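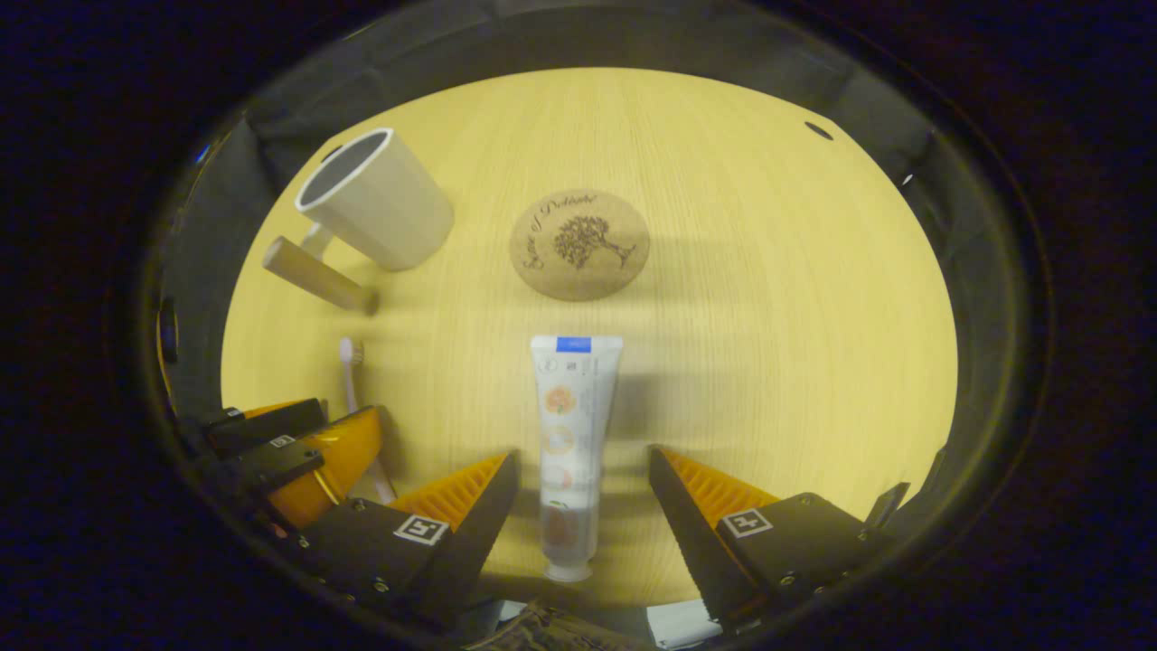

A white mug on its side on a pale wooden table, with a short wooden stick next to it.

Mugs, tea stains and other small kitchen matters

I have been meaning to write up my mug notes for ages, and a wet afternoon with the oven on seemed as good a time as any. Some of these came from my mother, some from readers, and one or two I arrived at by ruining things (more on the brown teapot further down, poor old love).

Tea stains first, as they are what most of you write in with. You don't need anything fierce. Put a heaped teaspoon of bicarbonate of soda in the bottom of the mug, add just enough water to make a paste, and rub it round with a damp cloth. Leave it for 20 minutes while you do something nicer, then rub again and rinse. For a really dark ring, the sort you get when a mug has lived on somebody's desk since the spring, fill it with hot water and a spoonful of soda crystals and let it stand overnight. Wash it well afterwards, and keep the crystals away from anything with a gold rim or a painted pattern.

Coffee is a little different and seems to come away better with something sour. White vinegar is fine, half and half with warm water, or the squeezed-out half of a lemon dipped in salt, which also makes your hands smell lovely! Don't use the lemon if you have a cut finger. You'll only do it once.

Grey scratches inside a white mug are usually metal marks left by the spoon and not scratches at all. A cream cleaner on a soft cloth will shift most of them, with a bit of patience. I've gone over to wooden stirrers for my everyday mugs - I buy plain dowel from the hardware shop, saw it into short lengths and rub the ends smooth with fine sandpaper. A drop of food-safe oil every few weeks keeps them from going furry. Dry them lying down somewhere airy and never leave them standing in a jar of water, or they'll go black at the bottom.

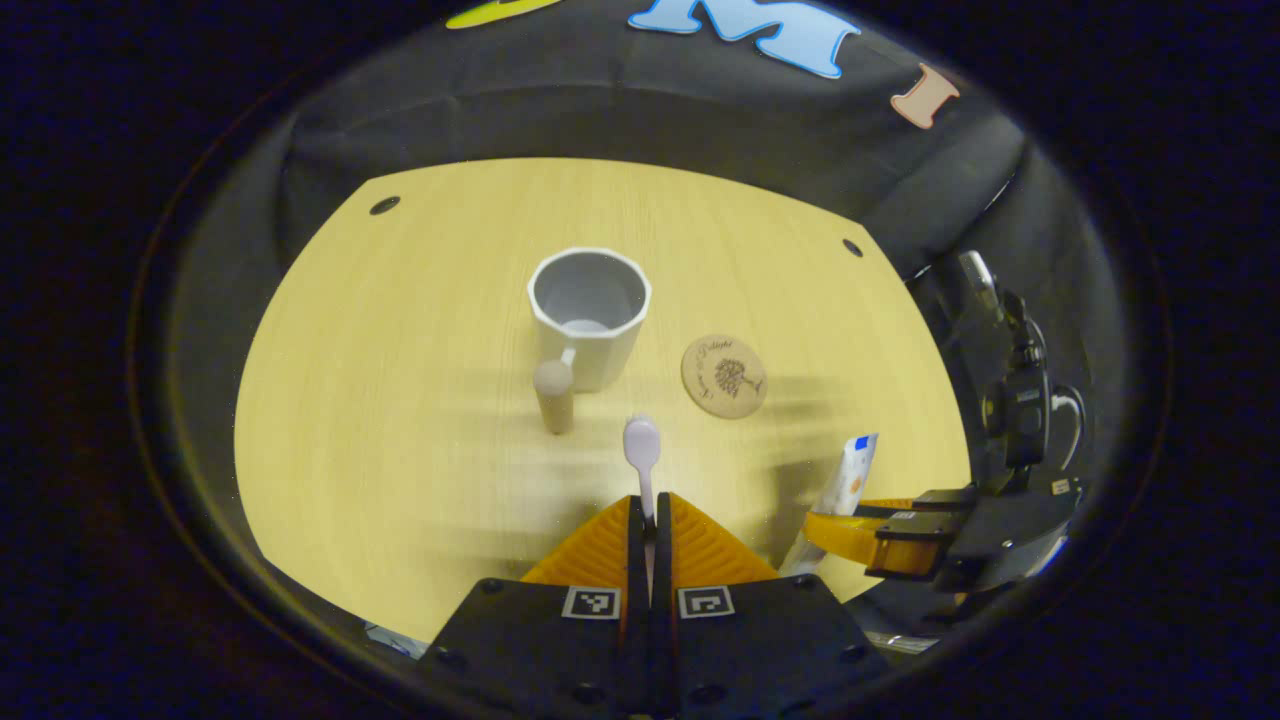 Camura, December

A letter came this month from Toshiko Mizuno, who asks how to get the best from a mug with flat sides, having been given a set of them and found that the tea leaves a line in every corner. I have a soft spot for those faceted ones, they sit so nicely in the hand. An old baby's bottle brush is the thing for the inside. For the outside, run a thumbnail wrapped in a cloth along each edge and you'll pick up what the sponge has been sliding past.

She also wants to know about handles. A handle that has come off cleanly can be glued, and plenty of people will tell you it holds perfectly well, but I wouldn't trust one with hot tea over my lap. Glue it and keep pencils in it, or paintbrushes, or plant a few chives (put some gravel in the bottom, there being no hole for the water).

As for the brown teapot, I put it straight from a cold larder under the hot tap and it went with a crack you could hear in the garden. Warm your pots and mugs gently in winter: tepid water first, swirl, tip out, then the boiling.

And a word on storing. Stack mugs no more than 3 high, and only if they nest without grinding. If the bases are rough, and unglazed ones often are, rub them on a bit of wet-and-dry paper before they scratch the table or each other. A circle of old felt between them does no harm either.

Next month, limescale, and what to do with the end of a jar of mustard. Do keep the letters coming.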